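Fórum Botgate > Automação em casa > Já dá pra largar a arrumação com a máquina?
Página 4 de 10

capucine_arnaud
pergunta rápida pq tô de saída: alguém já deixa robô guardar brinquedo e roupa sem ficar olhando? ou ainda é só vídeo bonito

drekow12
Ainda não. Caixa, garrafa, coisa dura, ok. Pano e coisa mole é loteria.

Brivby
discordo. na oficina separamos peça o dia inteiro, ninguem fica de babá. 1028 peças no turno de maio

drekow12
Peça sempre igual, na mesma bandeja. Casa não é isso, Brivby.

Brivby
e quem disse que tem que começar pela casa inteira? uma gaveta já me serve

bernadette.f
Meu problema é coisa enrolada em outra. Mola, fio, manta, tudo junto. Puxa um e vem o resto. Eu com duas mãos já me irrito, imagina com uma garra.

gwenael_L
Pra mim o ponto é esse que a Bernadette falou. Olha o tipo de coisa:
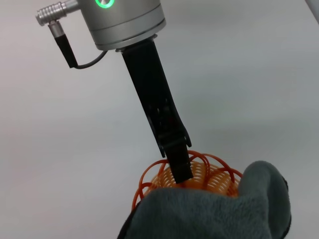

Ponta da garra no meio das espirais laranja, pelúcia cinza por cima de parte delas.

drekow12
Pois é. Por onde pega aí? Se fecha no arame, deforma. Se tira a pelúcia antes, já são duas tarefas.

Brivby
duas tarefas e daí, tira a pelucia primeiro. vcs querem milagre

capucine_arnaud
ok, então por enquanto arrumo eu. volto à noite pra ler o resto, se alguem tiver preço de garra macia manda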